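Lumeler list — manipulation and calibration
Filed under: Methods > Pick and place
September 2024
Posted by Gerardo Dalisay

Re: grid-based randomisation, does the cell size matter?

Jerome Dagdag wrote:

> I have read the Sismont note twice and still can't see why you tape a grid on the
> table at all. If the policy only gets camera images and joint angles, a printed
> list of x and y offsets would give you the same spread of start positions, and
> the network would have no blue lines to latch on to. At Baluyot we place objects
> by eye and shuffle between runs. Has anyone measured the difference? I would
> also like to know how you deal with the clear bins, as our depth readings through
> that sort of plastic are useless.

Jerome,

Two separate questions, so I'll take the grid first.

We did measure it, although on a small scale. The comparison used 2,000 demonstrations of the same task (take a small object from a storage bin, release it over a tray), split evenly between bins placed by eye and bins placed by a drawn list of cells. Everything else was held fixed: same operators, same network, same training schedule. We then tested both policies on 103 layouts that appeared in neither half. The policy trained on the drawn cells completed 74 of them. The one trained on placement by eye completed 16 fewer.

The reason is dull. When people place things by eye they avoid the edges of the reachable area and they keep the bin square to the table. We plotted the by-eye positions afterwards and most fell in a blob near the middle. A list forces the awkward cells to be used as often as the easy ones. You could get the same result with numeric offsets, as you say, but then somebody has to measure every placement with a rule, and with tape the operator reads a row and a column and puts the bin down. Over a full day that matters.

The surface is plain brown kraft paper with blue painter's tape run both ways: 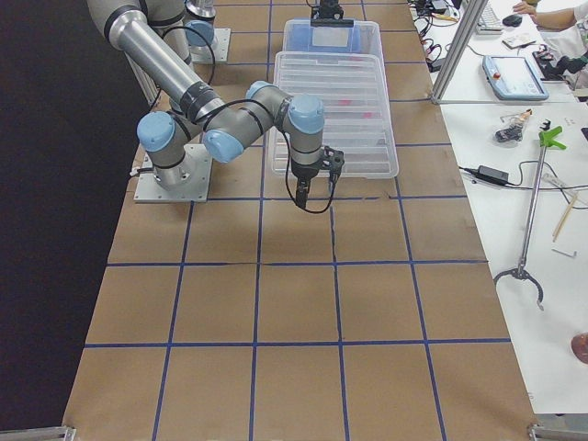 Clear storage bins on the taped grid, gripper open.

The paper creases, and we don't replace it for that. We tried a fresh sheet for the second half of one batch and saw no change in the score, so I would not spend time on it. Shift of the tape lines is a different matter. If the paper is lifted and put back, the cells no longer agree with the robot base, and the list is then wrong by however far the paper moved. We touch the gripper tip to three tape crossings at the start of each session and log the error. Anything above our limit means the session is not merged with the others.

On the network latching on to the lines: this was my worry too. We ran the trained policy on bare paper, with the bins in positions taken from the same list. The success rate dropped a little, within what I would expect from run to run, and I would not claim more than that from one test. If you want to be strict, mask the tape colour in half of the training images. Brurnmont do this and report no harm from it, but their table is smaller and they use a single camera.

Now the bins. We gave up on depth for them early on. The walls scatter the projected pattern and you get either holes or the far side of the box. The policy takes colour images only, and the grasp height is learned from the demonstrations. Red objects show through the plastic well enough for the approach. The final few centimetres are another matter, and most of our failed grasps are there: the fingers come down beside the object and close on nothing. 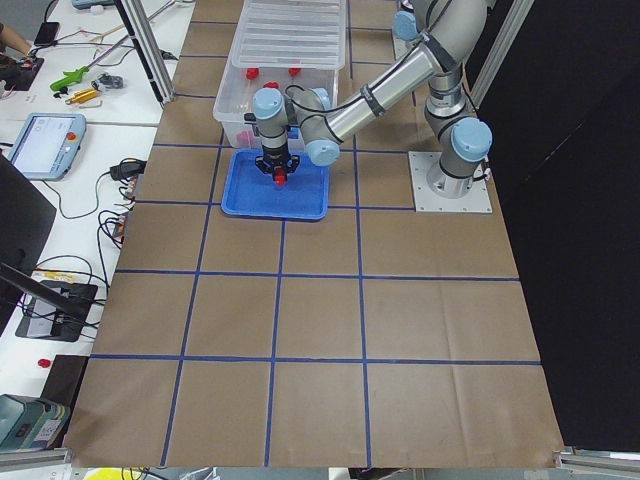 Placing gives far less trouble than picking. A flat tray with a low rim tolerates a poor release, and we count a run as complete if the object comes to rest anywhere inside the rim. You may prefer a tighter rule. With the release point required to be within one cell of the target, our two policies moved closer together, which suggests that the grid mostly helps with finding the bin and has little effect on the put-down.

Three caveats before you quote any of this:

1. The test layouts came from the same list generator as the training ones. They were unseen, but they were not drawn from a different process, and this favours the gridded policy. A fair test would add layouts placed by eye by a person outside the project. We plan that for November.

2. Bin rotation was not controlled in the by-eye half. Part of the gap may be rotation and have nothing to do with position. I can't separate the two with the data we have.

3. One seed per policy. I know.

As for cell size, which was the subject line before we wandered off it: we have only used the one size. My guess is that it should be no larger than the error the policy can absorb at the approach, and finding that number takes a short sweep — move the bin off its cell in small steps until the grasp fails. If you run this at Baluyot I would be glad of the figures, even rough ones.

The list generator is a short script with no dependencies. I can send it off list, along with the session log format.

Gerardo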